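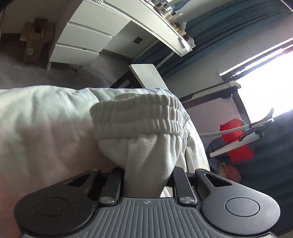
Getting dingy white sweats white again (hard water, long post)

geromdale_gal
OK laundry people, I need help. We moved out to Geromdale in December and everything white I own has slowly turned the color of old piano keys. Towels, tees, and worst of all my white sweatpants, which I live in! I've tried extra detergent, I've tried hot water, I've tried washing them alone like they're royalty. No change. The water here is hard enough that the kettle gets a crust in a week. Is this fixable or do I just start buying gray?

Priro3126
Extra detergent is your problem. Hard water plus too much soap leaves a film and the film grabs dirt. Cut back to half of what you use now and add a scoop of washing soda. Give it three or four washes before you judge.

mudroom_mel
Bleach. Half a cup, done.

Ourania Raptis
Please don't bleach sweatpants, Mel! If there's any polyester or spandex in them (check the tag, there's nearly always some in the waistband) chlorine bleach can turn them yellow, and then you're really stuck. I ruined a whole set of gym stuff that way back when we lived in Grastirville. Oxygen bleach, the powdered kind, in a tub of warm water overnight. Then wash like normal with no softener.

mudroom_mel
I've bleached mine for 13 years and they're fine. Cotton, though, so maybe that's the difference.

Priro3126
That's the difference.

geromdale_gal
Tag says 80 cotton and the rest poly, so I'm going with the soak. How much powder? The tub in my basement is pretty big, I'd guess about 30 gallons if I filled it to the top.

Ourania Raptis
Oh don't fill it, you'd use the whole box. Put in enough to cover the pants and go by the chart on the label. Push them down a few times so no air is trapped in the legs — mine always float up like a balloon animal.

lodhi_dad
I'm over in Lodhi on the same kind of water and I disagree with all of this a little. Soaking gets you one good week and then the gray creeps back. We put in a softener and I haven't thought about it again. Pricey, yes. My wife says it was worth it for the shower door alone.

geromdale_gal
We rent, so no softener for me, sadly. But update! Soaked overnight, washed with half the soap, and they look SO much better. Not store white, but I'd wear them to the mailbox without shame. Knees are still a bit dull.

Priro3126
Do the knees again with a paste of the same powder and an old toothbrush. And skip the dryer sheets.

geromdale_gal
What's wrong with dryer sheets??

mudroom_mel
Oh boy, new thread for that one please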